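Getting scrubbing brushes properly clean

I've always been a bit soft about a good scrubbing brush. You can keep your sprays and your clever cloths – give me a stiff brush, a bucket of hot water and an hour on a Sunday morning and I'm perfectly happy. But it took me years to realise that the brushes themselves want washing now and again, and that a grubby brush only moves the muck from one step to the next!

Start by knocking out the dry stuff. Bang the brush against an outside wall, bristles down, and run an old comb through whatever is left (you'll be amazed at the fluff). Then mix 2 tablespoons of washing soda into a bowl of hot water and let the bristles sit in it for 20 minutes. If the brush has a wooden back, keep the water shallow so that only the bristles get wet, as wood that's been left to soak will swell and then split along the grain.
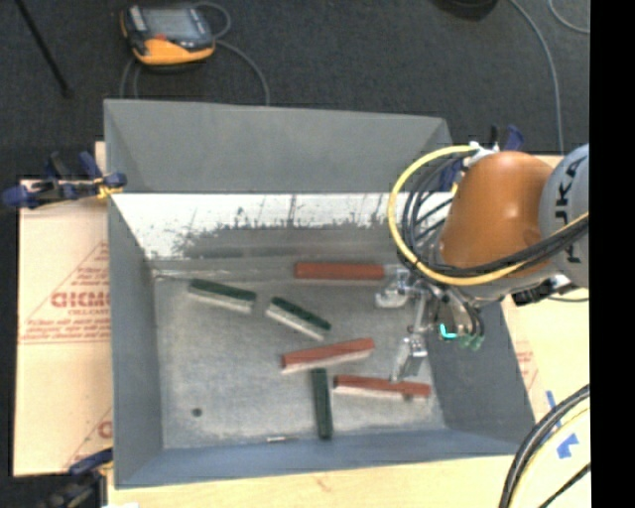 Brush-like blocks in green and reddish brown, in a grey metal bin.

Rinse under the cold tap until the water runs clear, give it a good flick over the bath and stand it on its side to dry. Never on its bristles, please, or they'll splay out like an old toothbrush. An airing cupboard is too warm for natural bristle, so I put mine on the back windowsill with the window open a crack.

It does help to keep different colours for different jobs too. In our house one colour is for the kitchen and another is for the loo and the back step, and woe betide anyone who muddles them. When a brush is past saving it goes out to the shed for wellies and plant pots, where it generally does another 3 years.

14 comments | 30 shares

You might also like
Limescale round the taps
Freshening a musty airing cupboard
How to store a mop
Getting candle wax out of a tablecloth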